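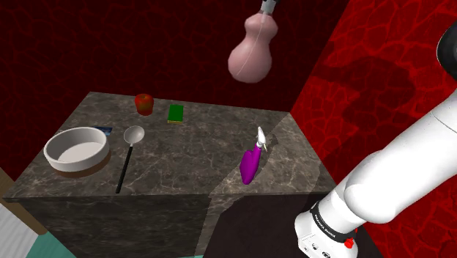
关于我们

Flunder 是一家做零食和甜品的小厂子,外加一个门市。厂子在 Menville 老街后头,门市在前面,中间隔一条过道。主要做四样:果仁脆、夹心饼、海盐奶糖、燕麦棒。季节货另算,后面说。

先说怎么来的。Hema Raju 以前在别人家的饼干厂管配料,干了好些年,老是嫌甜。回家自己熬糖,熬坏了两口锅,第三口锅出来的那批奶糖拿去集市上卖,一上午卖光。后来就租了现在这个地方。名字是她外婆家那条小河的名字,跟鱼没关系,老有人问。

刚开始一共3个人,熬糖、切块、包纸、送货全是这几个。现在人多了些,还是忙不过来,尤其年底。所以电话打不通请多打几次,或者直接写邮件,邮件我们晚上一定看。

我们做什么

果仁脆。卖得最多。焦糖底,烤过的腰果和南瓜子,薄薄一层,掰着吃。分原味、微辣、黑芝麻。微辣那个其实挺辣的,包装上写“微”是当年定错了,改包装要重新开版,先这么着。

夹心饼。两片黄油饼夹柠檬酱或者咖啡酱。饼是当天烤,酱隔天做一次。柠檬酱放久了会出水,买回去请三天之内吃掉,别囤。

海盐奶糖。就是最早那个方子,糖减过一次,盐没动过。软的,夏天会更软,粘纸。放冰箱半小时再剥就好了。

燕麦棒。给早上来不及吃饭的人做的,不酥,有嚼头。里面是燕麦、椰枣、苹果干,没加白糖,但是椰枣本身就甜,要控糖的朋友还是看一下背面的表。

季节货:七月有芒果软糕,天冷了有姜糖和热可可块。每种做多久看原料,卖完就下架,不预告,也没法预留,不好意思。

原料从哪来

腰果和椰枣走 Girkar,合作最久的一家供货商。他们家货到了我们会先开一袋烤一盘试,味道不对就整批退,退过两回,没翻脸,还是朋友。黄油和牛奶是附近牧场的,鸡蛋也是附近的。可可从 Holloway 拿,价格偏高,但是每批味道稳,换过别家,做出来的热可可块发酸,又换回来了。

香精不用。色素不用。防腐剂不用,所以保质期短,这个真的没办法两头都占。有顾客问为什么超市的能放一年我们的只能放几十天,原因就在这。

过敏的事

请认真看这一段。

我们店里同一间屋子处理腰果、芝麻、牛奶、小麦、鸡蛋。花生从来不进厂。但是树坚果到处都是,机器洗得再干净也不敢说没有残留。对坚果严重过敏的,请不要买我们的东西,包括燕麦棒,哪怕配料表上没写坚果。宁可少卖一包。

轻微的、拿不准的,先问医生,不要问我们。我们只能告诉你放了什么,不能告诉你能不能吃。

每种产品的配料表门市柜台上有一本,可以翻,也可以拍走。网上的配料表偶尔更新慢一两天,以包装上印的为准。 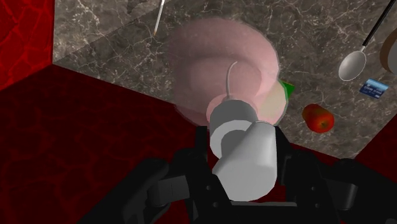 门市

门市早上八点半开,下午六点关,中午不休。地方小,站五六个人就转不开身了,下雨天大家挤一挤。进门左手是当天的,右手是散称。散称自己夹,夹子用完请放回盘子旁边的杯子里,不要插在糖里面。

散称架子下面那层是碎料,切边、掰断的、形状不好看的,味道一样,便宜卖。一般上午就没了。

有茶和咖啡,简单的那种,不是咖啡馆。买东西的可以坐外面长凳上吃,狗可以来,别喂它糖。

试吃每天换,一次一种,每人一块,小朋友请大人先看过敏那段再给。

网上下单

满40包邮,没到的话运费按实际算。每天下午两点前的单当天发,两点后的第二天。包装里垫的是纸,可以直接回收。天热的时候奶糖和夹心饼会加冰袋,冰袋不另外收钱,但是路上超过两天的地区我们夏天不发这两样,下单页面会提示。

碎了怎么办:果仁脆本来就会碎一点,正常。整盒碎成渣的,拍个照发来,补一盒。其它有问题的也一样,先发照片,别急着寄回来,食品寄回来我们也只能扔掉,运费可惜。

礼盒和大单

婚礼、公司过节、学校活动都接。起订量不高,最好提前三周说,旺季提前五周。礼盒可以换颜色,可以放卡片,卡片上的字请自己检查好再发过来,我们照着打,错了就印错了(发生过,新郎名字少一个字,现在想起来还难受)。

去年年底最大的一单是800盒,做了整整一个星期,烤箱就没凉过。这种量现在能接,但请务必早说。

去年一共收到283封顾客来信,好话坏话都有,Hema 每封都回了。坏话里说得最多的是夹心饼的盒子难开。新盒子换了,侧边有个拉条,应该好多了,如果还是难开,再来信骂。

招人

包装台长期缺人,早班,站着干活,要细心,不要求经验。烘焙这边偶尔招,有经验优先,试工有工资。想来的写几句话介绍自己就行,不用做很漂亮的简历。体检证明入职之前要有。

学徒每年收一个,跟着熬糖的师父学满一年。熬糖很热很累,手上会有小烫伤,请想好了再来报名。

参观

厂子里面一般不开放,地方窄,又有热糖,不安全。学校班级想来的可以约,一次最多十二个孩子,要老师带队,进门戴帽子洗手。约的话写邮件,标题写“参观”,不然会沉到订单邮件里去找不着。

接下来

在试一个低糖版的奶糖,试了好几轮,口感还是有点沙,没到能卖的程度,别催。燕麦棒想加一个黑巧口味,Holloway 那边样品已经到了。另外门市想再放一个柜子,地方在哪还没想好,可能要把长凳往外挪一挪。

联系

订单问题、大单、招聘、参观都走同一个邮箱,请在标题里写清处是哪一种。急事打门市电话,上午接得最快,下午多半在装箱,听不见。过来当面说也行,老街走到头右拐,闻到焦糖味就到了。

批发目前只供 Menville 本地的几家店,名单贴在门市的门上,外地的批发暂时不接,做不过来。以后要是接了会在这一页写。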